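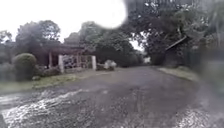 How does a delivery robot find its way in the rain?

Rain makes a road hard to read. When you look at a wet road, you know the bright patches are water with the sky reflected in them. A robot has to work that out.

The Jema is a small delivery robot made by a firm called Wolleck. It has six wheels, a lid that locks, and a box inside for parcels or shopping. It weighs as much as a large dog and goes at walking speed. Villages and parks can hire one by the month, and the hire includes a person to look after it.

What does it see with?

The Jema has 2 cameras at the front. They send pictures to a computer under the lid. The computer sorts each picture into parts: road, grass, trees, buildings, sky. It wants to stay on the road and keep off the grass.

Water can muddle this. A puddle that reflects a white sky can look like a piece of sky lying on the ground. Drops on the camera can turn trees into a soft blur. So the computer doesn't trust one picture. It compares lots of them, one after another. A drop on the camera stays in the same spot in every picture, but a tree gets bigger as the robot drives towards it.

How does it know how deep a puddle is?

It doesn't. A camera can see the top of the water but not the bottom. The Jema slows down and steers round if there is space. The wheels can go through water up to 5 centimetres deep. If a sensor near the wheels gets wet, the robot stops and calls for help.

Who helps?

Enikő Nyitrai works in the control room at Wolleck. She can look through the robot's cameras and choose a safe way round. "Wet leaves are worse than puddles," she says. "They stick to everything."

What can it carry?

The box holds 2 full shopping bags. You open it with a code sent to a grown-up's phone. The battery lasts for a morning's work, then the robot goes back to its charging hut.

Words to know

Sensor: a part that notices something, such as light or water.
Reflection: light bouncing off a surface, as it does from a puddle.
Verge: the strip of grass beside a road.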